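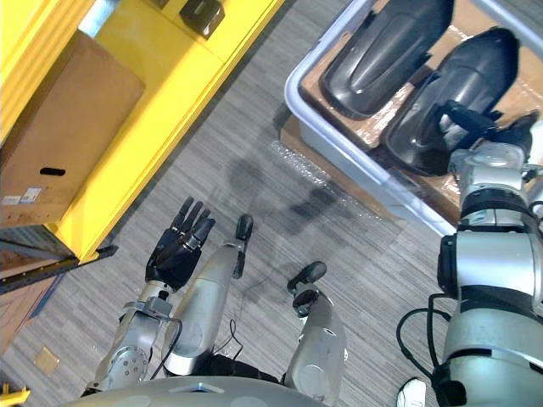 Page 4

Setting Up Your Zimgate Fishing Reel

Welcome, and thank you for bringing home a Zimgate spinning reel from Londano! We know you would like to be at the water already, but a quiet half hour at home will save you a good many tangles later on, so please pour yourself something nice and work through this section in order.

Before you start, lay out the reel, the handle, the spare spool and the little tube of grease. You will also need your own rod and 200 yards of fresh line.

Attaching the handle

1. Decide which hand you like to reel with. Most right-handed anglers reel with the left, but there is no rule about it — go with what feels natural.
2. Slide the handle shaft into the side you have chosen and turn it until it is snug.
3. Screw the dust cap onto the opposite side, finger tight only.

Caution: Do not use pliers on the dust cap. The threads are fine and they strip easily.

Mounting the reel

4. Loosen the hood on your rod's reel seat and set the reel foot into it.
5. Tighten the hood until the reel no longer rocks from side to side, then check it again after your first few casts. 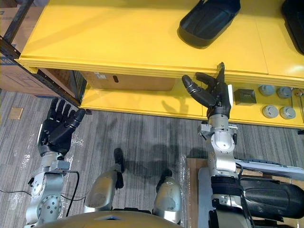
6. Open the bail before you tie on any line. This is the step people skip most often (our own Abundio Sandoval has done it more than once, and he helped write this guide), and it means cutting the knot off and starting over.

Filling the spool

7. Run the line down through the rod guides, starting at the tip, and tie it to the spool with an arbor knot.
8. Close the bail and wind slowly, pinching the line lightly between your fingers so that it goes on firm and even.
9. Stop when the line sits just below the lip of the spool. An overfull spool will throw loops at you all day long.

Note: If the line twists as you wind, turn the supply spool over on the floor and carry on.

Setting the drag

10. Turn the drag knob clockwise until you feel some resistance, then pull the line by hand. It should slip smoothly, with no jerks.
11. For trout on light line, set the drag to 2 pounds with a hand scale.

Back the drag off completely before you put the reel away for the season. For greasing and winter storage, turn to the next section.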